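Zwischenbericht zum Vorhaben "Erschließung und Digitalisierung des Pfarr- und Gemeindearchivs Butdale"
Berichtszeitraum: Januar bis Juni
Projektleitung: Vendula Vondráček
Erschließung: Bianca Nistor, Fatos Kolev
Restaurierung: Manaia Tautahi

1. Stand der Erschließung

Im Berichtszeitraum wurden 3.696 Verzeichnungseinheiten in der Datenbank angelegt. Der Antrag sah für das erste Halbjahr 3.000 Einheiten vor. Die Abweichung geht auf die Serie der Armenrechnungen zurück, die sich als stärker untergliedert erwies als im Findbuch von Whitelaw angegeben. Die dort als Konvolute geführten Hefte wurden einzeln aufgenommen. Die Verzeichnungstiefe entspricht im Übrigen dem Antrag: Titel, Laufzeit, Umfang, Altsignatur, Erhaltungszustand.

Noch nicht begonnen ist die Kartensammlung. Sie lagert weiterhin im Außendepot Cernley, dessen Planschränke erst nach Abschluss der Dacharbeiten zugänglich sind. Nach jetzigem Stand kann die Überführung im September erfolgen.

2. Restaurierung und Bestandserhaltung

Die Trockenreinigung der Kirchenbücher ist abgeschlossen. Bei 12 Bänden wurden Einbandschäden festgestellt, die eine Digitalisierung ohne vorherige Sicherung ausschließen. Betroffen sind vor allem Gelenke und Kapitale, in zwei Fällen auch die Heftung. Frau Tautahi hat für diese Bände Schadensprotokolle erstellt - sie liegen dem Bericht als Anlage 2 bei. Tintenfraß tritt nur vereinzelt auf und wird vorerst beobachtet.

Die Klimawerte im Magazin lagen bis Mai im vereinbarten Bereich. Im Juni stieg die relative Feuchte zeitweise auf über 60 Prozent. Der Entfeuchter wurde neu eingestellt, die Messreihe wird fortgeführt.

3. Digitalisierung

Die Aufnahmen erfolgen am Aufsichtsscanner mit 400 ppi in Farbe, Archivformat ist unkomprimiertes TIFF. Für die Nutzung werden JPEG-Derivate erzeugt. Die Qualitätskontrolle umfasst eine Sichtprüfung jeder Datei auf Vollständigkeit und Schärfe sowie einen Abgleich der Prüfsummen nach der Übertragung. Gebundene Register mit engem Falz werden mit Buchwippe und einem Öffnungswinkel von höchstens 100 Grad aufgenommen, was die Tagesleistung bei dieser Gruppe spürbar senkt.

Die Metadaten werden aus der Verzeichnung übernommen und im METS-Format exportiert. Offen ist die Abbildung der Altsignaturen, für die Ganosa bislang kein eigenes Feld vorsieht. Eine Zwischenlösung über das Bemerkungsfeld ist eingerichtet.

4. Mittelverwendung

Die Personalmittel wurden planmäßig abgerufen. Bei den Sachmitteln sind 30 Prozent des Jahresansatzes gebunden, überwiegend für Archivkartons und Mappen. Die Position Rechentechnik wird im zweiten Halbjahr abgerechnet. Eine Umwidmung von Restmitteln aus den Reisekosten zugunsten der Einbandsicherung wird gesondert beantragt.

5. Planung für das zweite Halbjahr

Vorgesehen sind der Abschluss der Armenrechnungen, die Sicherung der beschädigten Bände und der Beginn der Kartenverzeichnung. Glenys Tautahi übernimmt ab August die Redaktion der Orts- und Personenindizes. Der nächste Bericht wird im Januar vorgelegt.
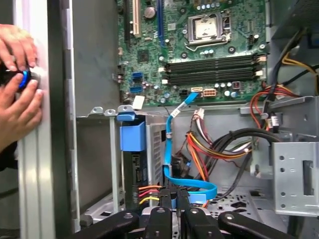 Anlagen: 1 Statistik der Verzeichnung nach Serien, 2 Schadensprotokolle, 3 Klimadaten des Magazins, 4 Übersicht der Mittelabrufe. Rückfragen zu den Anlagen 1 und 4 bitte an die Projektleitung, zu den Anlagen 2 und 3 an Manaia Tautahi.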